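Comparing Two Grippers and Two Views in a Simulated Living Room
Project report, Robotics Lab II
Kgomotso Magagula, Luana Assunção, Xolani Steyn
Supervisor: Inmaculada Barroso

1. What we wanted to find out

Our group spent the semester in the simulator, and we loved nearly every hour of it. The question we started with was simple: if you have a two-armed robot and a room full of awkward household stuff, how much does the choice of fingers matter, and how much does the choice of camera view matter? We had a hunch that the fingers would win easily. We were only partly right.

The two finger sets are ones we modeled ourselves. Zirkel is the wide one, with flat plates that close parallel to each other. Nkuna is the narrow one, with long thin fingers meant for reaching between things. Both run on the same controller, which we called Mallia (Xolani named everything, we just let him). The camera views were a head view, which looks out over the robot's own body, and a wrist view, which sits behind the fingers and moves with them.

2. Setup

Every trial took place in the same room, with a TV on the wall, a low cabinet and a small assortment of objects. We picked objects that would be annoying in different ways: flat, spiky, thin, hooked, fuzzy. Finger models, colors and object positions were changed between trials, and the head was allowed to tilt and turn, so a policy trained on one view had to cope with others. An operator drove both arms by teleoperation to collect the demonstrations, then Mallia replayed or adapted them.

In total we logged 1,304 grasp attempts. We set aside 168 of them for testing and didn't touch those until the last week, which took real self-control!
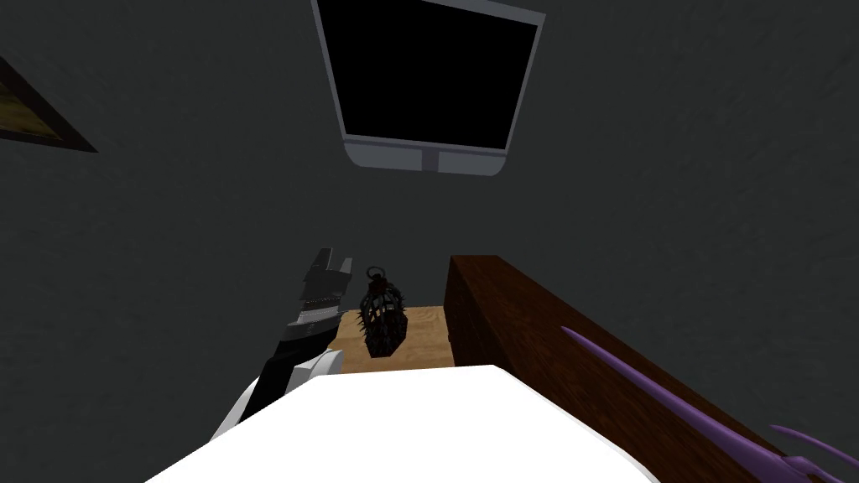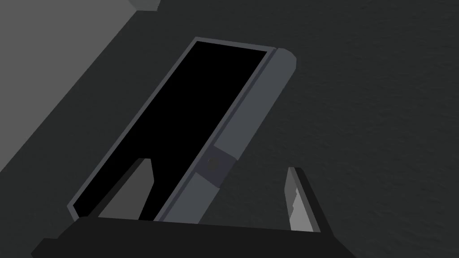
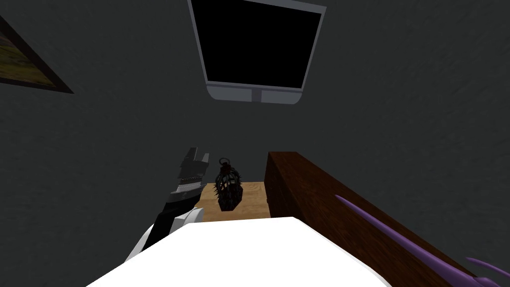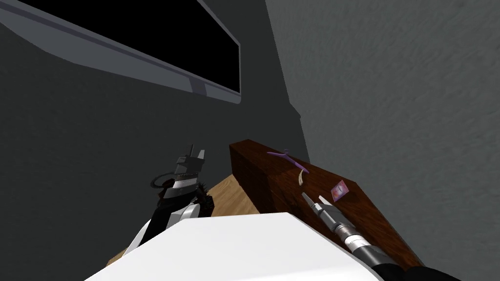

3. Fingers

Zirkel was great with anything that had two flat sides. Once the plates were lined up they closed evenly, and small errors in the wrist angle got straightened out by the contact itself. Luana spent a whole Wednesday trying to make it fail on boxy objects by feeding in bad wrist angles, and it kept forgiving her. It was much worse near clutter, where the outside of a plate would bump the neighbor before the inside reached the target.

Nkuna had the opposite personality. It could get in almost anywhere, and for thin or curved objects it was our favorite by a mile. But it punished sloppy alignment. If the fingers came down a little crooked, the object would spin around the contact point and slide out. We tried raising the friction value to fix this and got some very funny physics (objects stuck to the fingertips like magnets), so we put it back to the default and worked on the approach angle.

Flat things lying on a flat surface were hard for both. The best trick we found was to drag the object to an edge first and pinch it there. Dumisani Kekana from the Midonov group suggested this when he sat in on our midterm demo, and we owe him a coffee.

4. Views

This was the part that surprised us. We expected the wrist view to be better all the time, but it was mainly better in the last stretch before contact. Earlier in the reach it often had nothing useful in it, and the policy would wander. The head view was good for choosing which object to go for and for keeping the two arms out of each other's way. Its weak spot was occlusion, both from the furniture and from the robot's own body.

Feeding both views to Mallia fixed most of this, at the price of slower training. We ran 13 training seeds for the combined version and only 3 for each single view, so the comparison isn't as fair as we would like. Inmaculada pointed this out early and we should have listened sooner.

5. Problems and next steps

Our biggest headache was the collision meshes. Several objects had simple hulls around complicated shapes, so a gripper could seem to close on empty space and still register a contact. We rebuilt the worst ones by hand. Any grasp numbers from before that fix were thrown out.

Next semester Kgomotso wants to try mixed hands, with Zirkel on one arm and Nkuna on the other, and let the controller decide which arm goes first. We'd also like to add a second wrist view and run the same number of seeds for everything this time.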